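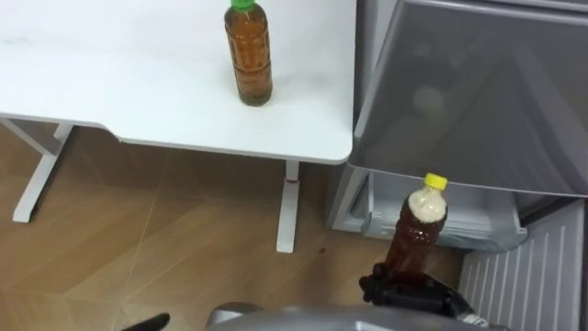

A Brirnari divulgou em julho os primeiros resultados do programa Plorora, dedicado a avaliar se os robôs de uso geral já podem assumir tarefas domésticas e de reposição em pequenas lojas. Entre as provas previstas está a arrumação de bebidas no frigorífico, em que a garrafa, como a de tampa amarela segura pela garra preta junto à gaveta aberta, deve ser mantida na vertical durante o transporte. O protocolo inclui seis tarefas, executadas sem intervenção do operador.

Segundo o relatório, foram registadas 3.742 tentativas, das quais cerca de 850 exigiram a paragem do equipamento. As falhas concentraram-se na abertura de gavetas e no manuseamento de embalagens flexíveis. Os melhores resultados foram obtidos com recipientes rígidos colocados sobre superfícies desimpedidas.

A distribuidora Tradport, parceira do programa, considera prematura a utilização destes sistemas em horário de atendimento ao público. A empresa admite, contudo, ensaios noturnos de reposição numa das suas lojas, com um máximo de 200 artigos por turno. A avaliação independente caberá ao gabinete técnico Jelínek, que publicará as conclusões no final da segunda fase.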